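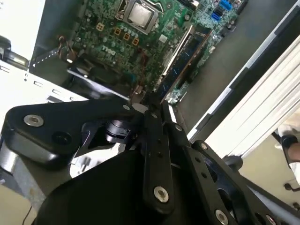

4 min read

Most towns that throw out old office computers could keep using them for years, and mine should start. Valercombe replaced every desktop in its schools and library last January, on a fixed schedule, whether the machines worked or not. I fixed computers for a living for 15 years, and in that time I saw very few that were worn out. A processor with a dull, smudged metal top, sitting in a green Dell board, looks like junk to most people. To a repair person it looks like a part that needs a wipe, some fresh paste and a fan that turns. Dirt is easy to see and means very little. The things that do matter, such as a failing drive, can be checked with free software before anyone decides to scrap the whole box.

The town's list had 593 desktops on it. I asked how many had been tested before they went out the door, and the answer was none. The contract with Grendar, the supplier, covers delivery and removal. It doesn't mention testing. I don't blame Grendar for that. A supplier does what the contract says, and the town wrote the contract.

The usual argument is that new machines save staff time. Sometimes they do. If a computer takes ten minutes to start, replace it, or at least give it a solid-state drive. But a library catalog terminal does one job. It did that job fine the day before it was taken away, and the new one does it at the same speed, for $499 apiece before the town pays anyone to set it up.
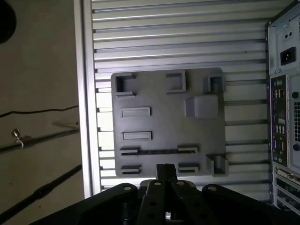
What a sensible rule would look like

Test first, then decide. Kinga Kelemen ran the computer room at the high school until she retired, and she kept a notebook with a page for each machine. When one came back with the same fault three times, she pulled it for parts. Everything else got cleaned and went back on a desk. Her oldest desktop was 13 when it finally quit.

Security is the stronger objection and I take it seriously. Old hardware that can't run a supported system shouldn't be on a school network. That is a reason to check what each model can run. Plenty of those machines could have moved to a free system that still gets updates, and the ones that couldn't might have been used offline for typing or for teaching kids how a computer goes together.

There is also the question of where they go. The town calls it recycling, and some of the metal does get recovered. Getting copper back out of a shredded board is still a poor use of a board that worked that morning.

I'd like the next contract to include one page on testing and one on parts. The current one runs out in two years, and the draft for the new one is usually written well before that. If you care about this, write to the town office now, while the wording is still open.

Search this site
Enter keywords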